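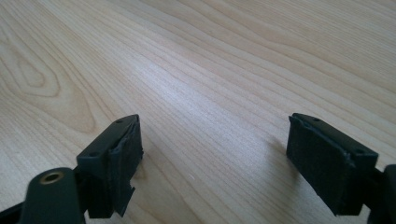

Kurek asked whether you can learn anything useful at a gripper demo when you've never held one. You can, and you'll get more out of it with a bit of planning! I went to the open day at Purkmont this winter and have been going on about it ever since, so these are my notes on doing it well.

Getting ready

Book the hands-on session, which is separate from general entry. Purkmont runs it in groups of 20, and each group gets 30 minutes at the benches. Wear sleeves you can push up. Read the handout on the tram if you can — it's short, and it saves the demonstrator going over the basics twice.

At the bench

1. Start with a bare table. Open and close the fingers a few times before you reach for anything, and watch how the tips travel.

2. Turn your wrist slowly. Most people (me included) move far too fast on the first go.

3. Look at the pads on the inner faces of the fingers. Pads take the wear in this sort of work, and a ragged edge is worth asking about.
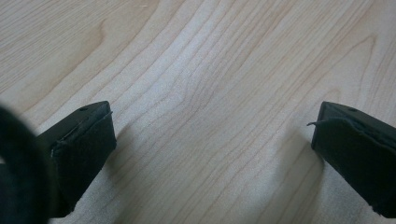
4. Ask for something soft first, like a folded cloth, then something hard and smooth. The change in how much squeeze you need is the best part of the whole session.

5. Bring the tips down at a low angle and stop just short of the tabletop. Close, lift a little, hold, and set it back down. Then do it again from the other side.

6. Swap with your partner and watch their hands. I picked up more from that than from my own turn.

Afterwards

Stay for the Tovari talk if it's on the program. It lasts 50 minutes and covers how a recorded movement gets passed along to a robot arm, with plenty of time for questions. I asked four and would happily have asked more.

Drundmont is planning its own open day in December, with longer bench sessions. Bookings go through the front desk, and under-16s need an adult with them.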